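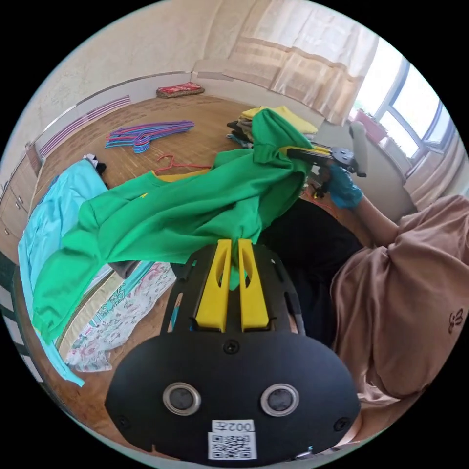
Figure 3. Green sweatshirt held between two hand-held grippers, seen from the camera on gripper 002.

3.2 Segmenting the demonstrations

Ismail Benmoussa recorded 1457 two-handed garment demonstrations. Each was split at the moments when either jaw opened or closed, giving 3746 segments. Segments shorter than 60 frames were merged with the one before. Nesrin Akgül checked 100 segments by hand against the video. Most errors fell where a sleeve hid the fingers, and these segments were left out of training.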